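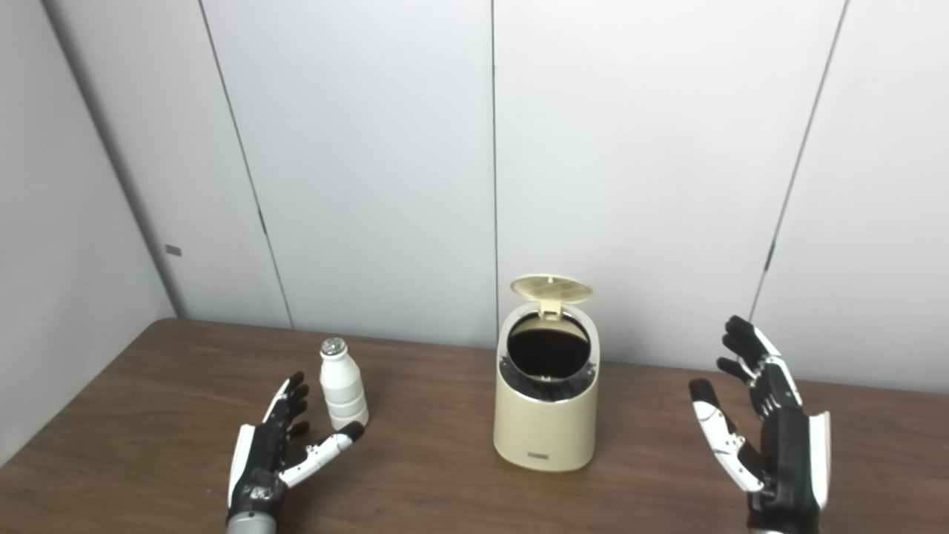
Por que é que a madeira tem riscas?
Uma árvore não tem relógio nem calendário, mas sabe contar os anos. Guarda tudo lá dentro, no tronco. Quando a árvore é cortada em tábuas, esses registos aparecem em forma de riscas. Olha para o tampo da mesa da fotografia: castanho, a puxar para o avermelhado, cheio de riscas fininhas. Chama-se a isso o veio da madeira. Agora vai espreitar a mesa da tua cozinha. Tem veio? Então vamos lá.

Como cresce uma árvore
Para cima e para os lados. Para cima toda a gente percebe. Para os lados é mais escondido – acontece mesmo debaixo da casca, numa camada fininha, fininha, chamada câmbio. (Nome esquisito, eu sei.) O câmbio faz madeira nova para dentro e casca nova para fora.

Na primavera há água e luz com fartura. A árvore cresce depressa, e a madeira fica mais clara. No fim do verão abranda. Madeira mais escura, mais apertada. No inverno, em sítios frios, para. Descansa. E na primavera seguinte, tudo outra vez.

Uma faixa clara + uma faixa escura = um ano. É um anel!

Contar os anéis
Se vires um tronco cortado, começa pelo meio. O meio é a parte mais velha, de quando a árvore era um pauzinho. Vai contando para fora. Chegaste a 12? A árvore tinha 12 anos naquele ponto do tronco. Chegaste a 20? Já era mais crescida do que tu, de certeza.

Mas atenção, nem todos os anéis são iguais:
Anel largo – ano bom, choveu bem.
Anel estreito – ano difícil, seca ou muito frio, ou bichos a comer as folhas.
Mancha escura num lado só – pode ter sido uma ferida ou um incêndio.

Os cientistas que estudam isto têm uma profissão com nome comprido: dendrocronologia. Respira e diz outra vez. Den-dro-cro-no-lo-gia. Não precisam de deitar a árvore abaixo! Usam uma broca oca e tiram um palitinho de madeira, da casca até ao meio.

E nas tábuas, onde estão os anéis?
Boa pergunta. Os anéis são redondos só quando se corta o tronco atravessado, como uma rodela de cenoura. Se cortares a cenoura ao comprido vês outra coisa, não é? Com o tronco acontece o mesmo. Ao comprido, os anéis viram riscas. Umas direitinhas, outras em ondas ou em bicos, conforme o sítio onde a serra passou.

E os nós? Aquelas bolas escuras que parecem olhos? São os sítios onde nascia um ramo.

Há árvores sem anéis?
Há algumas em que quase não se vêm. Nas florestas tropicais onde chove e faz calor o ano inteiro, a árvore não tem inverno para descansar. Cresce sempre, e os anéis ficam muito difíceis de ler. A palmeira então nem câmbio tem como as outras – por isso não faz anéis nenhuns.

Experimenta tu
Precisas de: 2 folhas de papel branco, 4 lápis de cera (sem o papelinho à volta), um bocado de madeira áspera. Um adulto por perto se fores apanhar madeira lá fora.

Põe a folha em cima da madeira. Deita o lápis de lado e esfrega devagar. Aparecem as riscas! Troca de cor, troca de sítio. Se a madeira for muito lisa ou envernizada não resulta tão bem, procura outra. Um tronco cortado no parque é optimo.

Na segunda folha desenha os teus próprios anéis. Um por cada ano que já fizeste. Largo nos anos em que cresceste muito, estreito nos outros.

Palavras novas
Veio: as riscas da madeira.
Câmbio: a camada que faz crescer o tronco para os lados.
Nó: marca de um ramo antigo.
Cerne: a madeira do meio, mais velha, muitas vezes mais escura.
Borne: a madeira de fora, por onde sobe a água.

Em outubro: porque é que as folhas mudam de cor.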